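Club stuff, November

Ok quick one, I have to be up early. We're three weeks out from the Clallatura student meet and team Surska (thats us) has the sorting task. Small items into a box, 600 seconds per run, two grippers, any surface you like. We practice on a bed. Tahira Kakakhel wrote the plan and I mostly just do what it says.

Started with the cone. Narrow end down between the pads, straight grip, no squeezing like a maniac. Blue pads are so much better than the bare jaws we had in spring, cannot believe we waited.
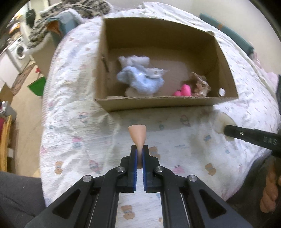 Soft things vs hard things

Soft stuff is its own problem. Fluffy cloth, ruffly fabric, anything that folds. You think you have it and you have one corner of it. Tahira wants 40 clean grabs in a row before we call an item done, and I'm at 2 on the ruffly one. Two! Sigh.

Curved pieces are going better. Trick for me is getting the jaws parallel first and then coming in slow, otherwise the piece rolls and teh whole run is shot. Also keep the wrist low. I keep forgetting the wrist.
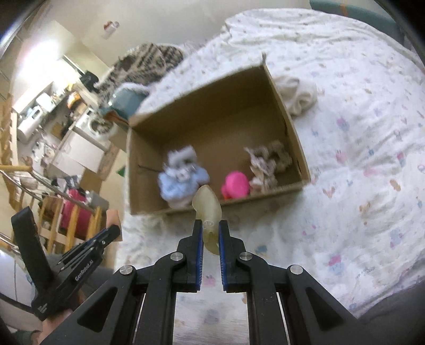 Curved piece at the near side of the box, pink toy and the fluffy one inside.

To do: relabel the Biwott sheets, charge everything, ask Flivine about spare pads. More after the meet if I'm not asleep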